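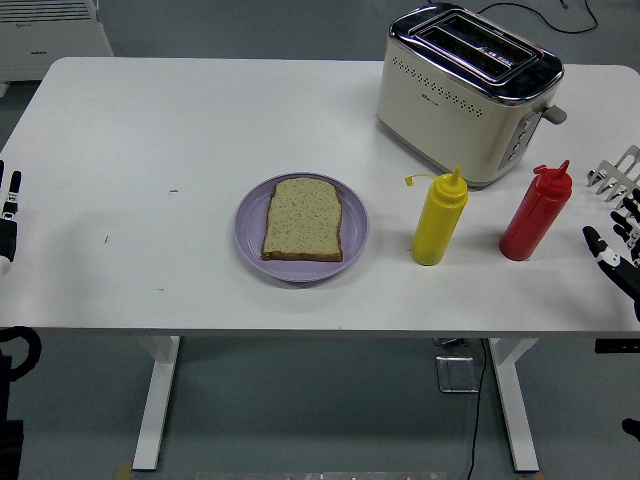 **December 12, 2024**

Woke up before the alarm again, a little after five. The wind had been knocking the gutter against the side of the house and I lay there listening to it until I gave up and put my robe on. Frost on the inside of the bathroom window. I need to do something about that window.

Toast for breakfast, then out to the garage to start the car. It took two tries. The battery is six years old and Jinlong says to replace it before it picks the day for me. He offered to come by with his charger on the weekend. I said yes.

Choir was the main thing today. We have been working on the winter program since the start of October and I still do not have the second alto line in the Kong piece. It sits right where my voice changes over, and I keep sliding up to the soprano note because Fengying is standing on that side of me. I asked Rongrong if I could move down a seat. She said to try it tonight and see how the row sounded.

Before that, errands. Post office, 95 cents short on the package to my aunt, had to go back to the car for change. Pharmacy. Then the fabric store for black thread, as the hem of my concert skirt came down at the last performance and I have had it pinned ever since. The store only had the thread in the large spool. I bought it anyway. There was a bin of wool remnants by the register and I looked through it for longer than I meant to. Did not buy any.

Hemmed the skirt in the afternoon with the radio on. It took most of an hour and my stitches are uneven at the back. They will not show from the audience. Wrote 4 cards. I still owe one to Shiyu, who moved in March, and I can't find the new address. It was on the back of an envelope.

Rehearsal at seven. The heat in the hall was off when we got there and people sang in their coats for the first half. Attendance was good considering the roads, more than 60. Rongrong started us on the hard section right away while we were fresh. I sat next to Yiran Zheng instead of Fengying and it made a big difference. Yiran has a low, steady voice and counts rests with one finger on her folder. I came in right on the page 11 entrance, both times. Missed the cutoff at the end of the slow movement, along with half the row.

We ran the last number twice. The tenors are still behind. Rongrong made them speak the words in rhythm with no notes, and then it was better. She wants us off the page for that one by the concert. I have the first two verses. The third verse has almost the same words as the second and I mix them up.

At the break Fengying asked if I was mad at her for moving. I told her about the note and she laughed and said she has been leaning on me for her low ones. I had no idea. I gave her a ride home and we sat in her driveway with the heater on, talking about her son's job for a while.

Home by ten. Sleet starting. Put a folded towel along the bathroom sill and filled the bird feeder in the dark, spilled some. Throat is a little raw. Tea with honey, going over verse three once more, then bed.

Call the dentist tomorrow. Look in the coat pockets for Shiyu's address.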